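Unit 4 notes: Good practice for service robots in guest rooms

These notes go with the afternoon session and should save you some scribbling. Bring them to the prac, please, as we'll be marking them up together. If you missed Unit 3 on lifts and corridors, have a look at that first, as I lean on it a fair bit.

Where the rules come from

People arrive in this course hoping for one fat book that tells them what a robot may do in a hotel room, and I'm sorry to say I haven't got one to give you. What you will work with is a stack. On the bottom sits the law where the hotel is, covering workplace safety, privacy and electrical matters. Next come the published safety standards for robots that share space with people (the reading list has the ones the library holds). On top of those sit the maker's manual and finally the site rules, which the hotel writes for itself. A site rule can be stricter than the layer underneath. It can never be looser, however busy the house is in June.

The site rules we'll use are the ones Bożena Pietrzak wrote for the Dutthorpe, and I'm grateful to her for letting us pull them to bits. They were written for the Solo, a single-arm mobile unit used for tidying and restocking, but most of it carries over to other machines.

Entering the room

A staff member knocks, waits, opens the door and looks in before the robot crosses the threshold. If a guest is in the room the job is put off, even if the guest says they don't mind. Ivar Dalen and I have argued about that last part for years – he thinks a willing guest should be allowed to stay – but the Dutthorpe rule is clear and for this course we follow it.

Speed and force

Inside the room the base is held to 200 mm per second. The arm gets a separate limit, set at commissioning and locked, and you don't unlock it to catch up on a late floor. Keep the gripper 400 mm clear of any person. If somebody comes closer, the arm stops and stays stopped until the attendant restarts it by hand.

Small things on bedside tables

This is the section students skim and then lose marks on, so do slow down here. A bedside table looks like an easy job. It's small, it's at a handy height and there's often not much on it. But it tends to collect the things a guest reaches for in the dark, and it tends to have cords.

The Dutthorpe sorts objects into 2 classes. "House" objects belong to the hotel and may be moved: remotes, notepads, the room service card. "Hold" objects are left exactly where they are, and that covers anything of the guest's, anything the robot can't name with confidence, and anything attached to the wall. 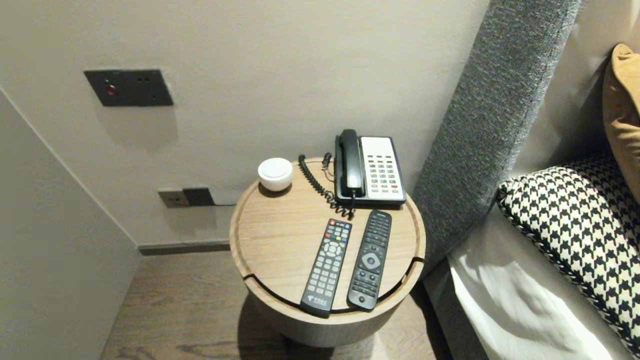 The telephone is a hold object even though the hotel owns it, and I'd like you to be able to say why. A guest may need it in a hurry, and a handset knocked a little out of its cradle can leave the line engaged without anyone noticing. There's the cord as well. A coiled cord stretches and springs back, so a gripper that snags one can drag the whole phone along behind it. The rule is to plan the arm's path over the clear side of the table and never to reach across a cord.

Remotes are simpler, though not as simple as you'd hope. Pick them up by the sides so the fingers don't press the buttons, and set them down fully on the tabletop, with nothing hanging past the rim. If two are lying close together, move one at a time. And if the robot can't tell what something is, it leaves it and flags it for the attendant. Please don't lower the confidence threshold to clear the flags!

Wall buttons and switches stay off limits to the arm unless the site rules name them one by one.

Records

Every stop, flag and dropped object goes in the log with the room number and the attendant's initials. The Rutkowska template is on the course page, and the Promanik one is fine too if your workplace already uses it. Camera images follow the privacy layer, so check the site's retention period before you save a thing.

For the prac

Choose a bedside table at home and sort what's on it into house and hold as if it were a guest's room. Write a line for each object giving your class and your reason, and bring it along with these notes.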